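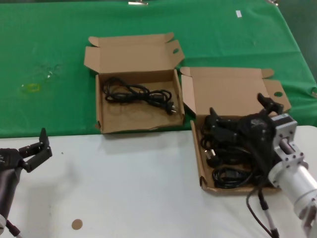
Figure 1. Two open cardboard boxes with black power cords.

4. Discussion

4.1 Who contacted the support line

The present study looked at the use of a telephone support line and the peer groups connected with it, for adults who live with tinnitus in the towns of Stestden and Renddale. The line received 1900 calls in the study period, and 513 different persons agreed that their records could be used. Many of them called more than one time. Our first result, that a person who calls once is likely to call again within the same month, agrees with what we expected from the interviews in the earlier phase of the work.

It was less expected that the younger callers stayed longer on the phone. The service was planned mainly for retired people, and its printed material still shows this: the letters are large, the examples are about hearing aids and grandchildren, and the groups meet in the morning. Callers who were born after 1967 told the counsellors several times that they could not come to a morning group, as they were at work. Some of them also said that they did not feel the material was written for them. We think that this is a practical barrier, and it should be discussed separately from the question of motivation.

A large part of the calls came in the evening. This is in line with the common complaint that tinnitus is most troubling when the house is quiet and the person tries to fall asleep. The line closed at eight, so the evening demand that we describe is only the part of it which the opening hours allowed us to see. We cannot say how many people tried to call later and found no answer.

4.2 The peer groups

Five peer groups were running during the study. Three were in Stestden and two in Renddale. All of them followed the Stallholm program, in which a trained leader opens each meeting with a short talk and then leaves most of the time to the members. The program gives the leader much freedom, and the groups became rather different from each other. In one of the Renddale groups the members spent a good part of each meeting on relaxation exercises. In the largest Stestden group these exercises were almost never used, and the members preferred to talk about sleep, about work, and about how to explain the condition to a husband or wife who cannot hear it.

In spite of these differences, the change in the Visser distress score between the first and the last meeting was similar in all groups. We see two possible readings. The first is that the content of the meetings matters less than the fact of meeting. The second is that the Visser score, which was made for use in clinics, is not sensitive to the things that the groups do differently. The free comments of the members speak more for the second reading. Several persons whose score did not move wrote that they were now sleeping in the same room as their partner again, or that they had gone back to a choir or to a noisy café. The score does not ask about such things. 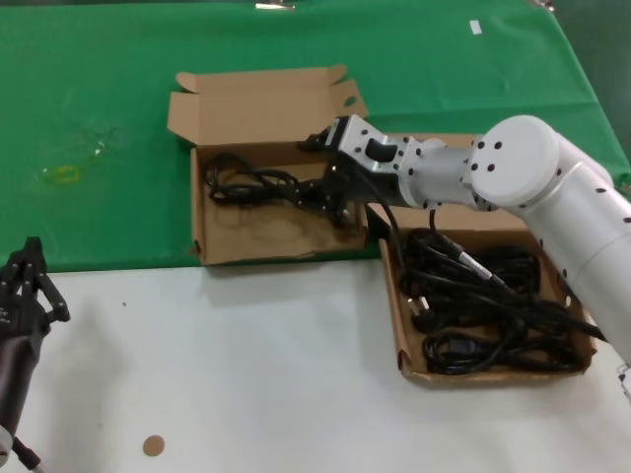 Figure 2. Loop of black cable between the gripper fingers, with the upper box on green cloth.

Group leaders reported that the second and third meetings were the hardest to keep together. At the first meeting, people are glad to meet others with the same problem. After that, a part of them starts to worry that hearing so much about tinnitus will make their own worse. One leader had begun to say this openly at the start, and told the members that such a worry is common and that they are welcome to leave the room for some minutes. The attendance in her group was steadier than in the others, but with only one such group we do not want to draw more from this.

Family members were allowed to join the last meeting. Most of those who came were wives of male members. Their comments were not collected in a systematic way, and we regret this now, because the leaders remembered these meetings as the most lively ones. A short questionnaire for family members has been added for the next period.

4.3 Attention and the advice given to callers
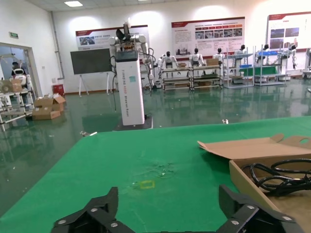

Advice about attention was the most frequent type of advice in the call records, and also the one which callers most often asked to hear again. The counsellors used different words for it, but the main idea was the same: a sound which is always present becomes a problem when the mind goes back to it and gives it a meaning of danger. Several callers objected that they had tried to ignore the sound and had failed. The counsellors then explained that trying to ignore is itself a way of checking. A comparison with seeing can be useful at this point. When a small yellow object lies on a bright green cloth, it is hard to look at the table without finding it, and the instruction not to look makes this harder still. What can be changed more easily is how much there is to see beside it. In the same way, soft background sound at home does not remove the tinnitus, but it gives the ear other material. Callers who received the advice in this form, with a comparison of some kind, asked fewer questions about dangerous causes in their next call than callers who received only the general statement.

We note that the comparison was not suitable for all. For callers with strong anxiety, or with low mood over many weeks, the counsellors were instructed to speak first about help from the family doctor, and the advice about attention was left for a later call. This order was kept in nearly all records that we read. Callers with a sudden loss of hearing, or with a sound in one ear which beats together with the pulse, were sent to a doctor without further advice.

4.4 Limitations

The study has no comparison group, and distress from tinnitus often becomes less with time, also without treatment. People who did not agree to the use of their records may have been more distressed, or only more careful about privacy, and we have no data to decide between these. The call notes were written by the counsellors themselves during or just after the call. They differ in length and in detail, and the notes from the first months are clearly shorter, before the new form was introduced in December.

Finally, both towns have an audiology clinic within a short bus ride. In regions where the nearest clinic is several hours away, callers may expect from a support line something that it was not built to give, and the results on repeated calls should not be carried over to such regions without new data.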